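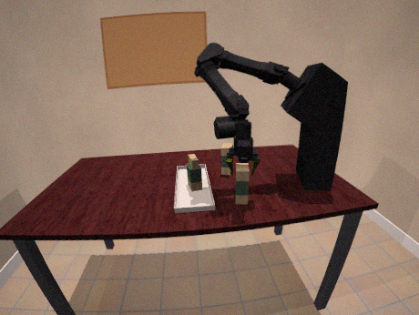 Block stacking in the Perkari simulator, arm over the nearest tower.

1/ I've had the Perkari sim kit on trial since February. It's a rendered table, one arm with a two-finger gripper, and a set of stacking tasks you can script or drive by hand. Notes for anyone pricing it.

2/ Install was easy. The task editor took me longer. Block sizes, tray position and start pose all live in separate files, and the manual covers only two of them.

3/ I ran the tower task 219 times with the stock controller. 41 runs failed, most of them on release — the fingers open and the top block shifts. Slowing the last bit of travel helped.

4/ Shadows are decent. The dark arm on the dark red table is hard on my vision model, so I'd like a setting for table color. Support says it's on the list.

5/ Price is $534 a seat per year. Dandholm sells a cheaper one but it has only 9 tasks and no tray.

6/ Olga Barroso asked if it runs on a laptop. Mine does, with shadows turned down. I'll post the config files tonight.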